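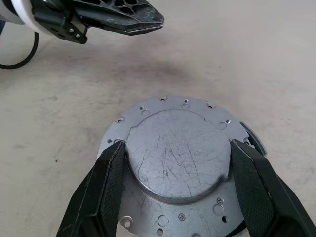
Uriel Jaramillo asks, under my last post, how long it takes to get a two-arm cell ready in the morning, and whether you can skip most of it if it was running fine when you shut it down. He has a much smaller setup at home, one arm on a desk, and he says he just turns it on and goes.

Well, Uriel, I used to do that too! Our cell at Lenano is called Sosa (the name was on the door of the room when we moved in and it stuck), and I've been looking after it since we set up shop in Dristitz. On a good morning it takes me 30 minutes. On a bad one I'm still at it when people start wandering off to lunch. So I thought I'd write the routine down, partly for Uriel and partly for Elsa Lehtinen, who gets the cell for two weeks in September while I'm away.

Fingers first

Before power, always. I wipe the grip pads on the inner faces of the fingers with a dry cloth, then a barely damp one, then wait. The diamond pattern on the pads is great for holding metal and equally great for collecting whatever was on the metal. Motor parts are grubby things. If a pad feels slick after two wipes I change it, and I change the one facing it too, even if it looks okay. Mixing an old pad with a new one gave us a plate that crept sideways on every single lift and it took me most of an afternoon to work out why.

Then I wiggle each finger. There should be no play. Scuffs along the edges I ignore – everything in this shop gets scuffed.

Cables

This is where I lose the most time. Each arm has cables coming back from the camera mount, and they need enough slack for the wrist to turn all the way but not so much that a loop can snag on something. I move each arm slowly through its full reach with my eyes on the cable and not on the gripper. I have to keep reminding myself of that, the gripper is so much more fun to watch.

Cable ties go on at the black ribbed bands. And yes, Elsa, I know, I leave the tails long. I keep meaning to trim them and then I move a tie again the next day, so long they stay. Feel free to snip them when I'm gone.
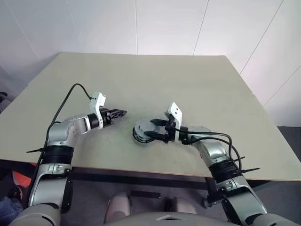 Homing and the slow run

Once the arms are powered I home the left one and then the right, never both together. Lovon (our control program, homemade, with all that implies) will happily let you home both at once. Please don't. After that I put one part in the middle of the table and have the grippers close on it at 5 percent speed. What I'm looking for is both fingers touching at the same moment. If one gets there early it shoves the part, and you'll see it slide.

When that looks right I put out two parts, one behind the other, and bring both arms in over them.

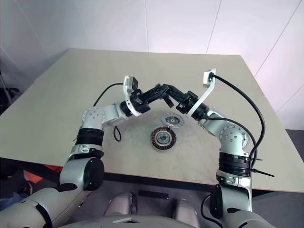 I leave the arms like that for a bit and go around the table to check the gap between the fingertips from the other side. It's the tightest spot in the whole job, and if the two arms disagree even slightly about where the center of the table is, you find out there. The stator goes closest to the robot and the flatter disc behind it, and I'm careful to keep the fingers off the copper windings. Grab it by the metal, please.

Then it's 100 slow cycles if I changed anything, or just a handful if I didn't. I write the number of misses in the green notebook. Anything above two and I start over from the pads, grumbling.

As for skipping steps, Uriel, with one arm on a desk I'd probably still wipe the pads and look over the cable, and let the rest go. Let me know what kind of pads you're using, by the way. I'm nearly out of mine and the supplier hasn't answered my last two emails.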